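Subject: Re: [home-automation] Door benchmark results

On Friday, Skuvlow list admin wrote:
> Purkau got through the simulated kitchen door in
> more than 1000 of 1034 tries. I'd call doors solved.

I wouldn't. A rendered door weighs whatever you typed in. My back door sticks from April on, and no simulator I've used has a setting for that.

I also want to know what counted as a try. Does touching the handle score? The Campbell write-up gave full marks for that, then dropped 8 runs without saying why.

Two things I'd ask before anyone says "chores":

1. Where does the hand start? In this one the left gripper's tip is already just under the gold handle, with the kitchen counter still well off across the tile.

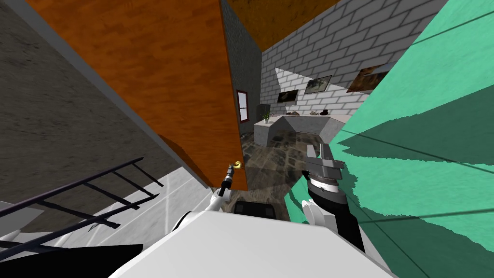

2. What happens with a bag of groceries in the other hand? Sokuvton tried 4 loads and published none of them.

Send me the raw logs and I'll read them.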